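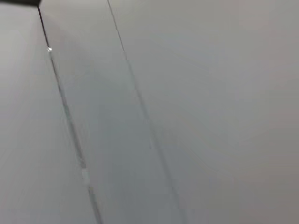 In Defense of the Bottle You Already Opened

In the office where I work there are always open bottles of water. They stand on the desks and on the windowsill, and in the evening they go to the trash with the water still inside. I have worked at Erex for 12 years and I have seen this in every room we had.

I grew up in a house where water came from a pump, 40 steps from the kitchen door. My grandmother, Margit Deák, sent me with two buckets, and if I spilled on the way, I went again. She did not give speeches about saving. She simply used the water from washing the salad to wash the floor after it. So maybe I am not a neutral person in this question.

My opinion is that we should write our names on our bottles. It is a small thing and people laugh when I say it. But I think most of the waste comes from doubt. You come back from lunch, you see a bottle, and you don't know if it is yours. To drink from the bottle of a colleague is unpleasant, so you open a new one. A pen would solve this.

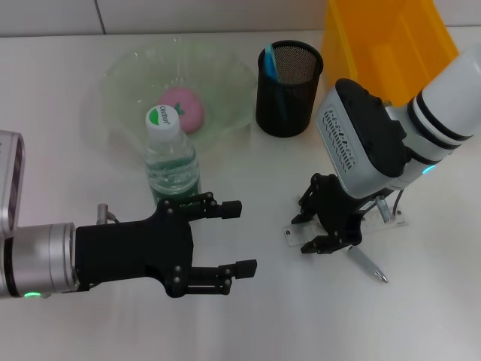
A bottle of Cestbon, partly filled.

My colleague Ernő Magyar disagrees with me. He says the bottles should disappear completely and the company should buy a glass for each person. He is right in principle. But in our old building in Vosstead we had glasses, and after one winter nearly all of them were dirty in the sink, and people bought bottles again with their own money. A good rule that tired people will not follow is a weak rule – I would like to begin with the pen.

There is also the question of politeness. When a guest comes, we put a new bottle in front of him, and he takes 2 sips because he is polite too. I would prefer to ask him first if he is thirsty. In my language this question is not rude, and I hope in English it is also not. My grandmother asked it of everyone who came through the gate, also the postman, and he usually said yes.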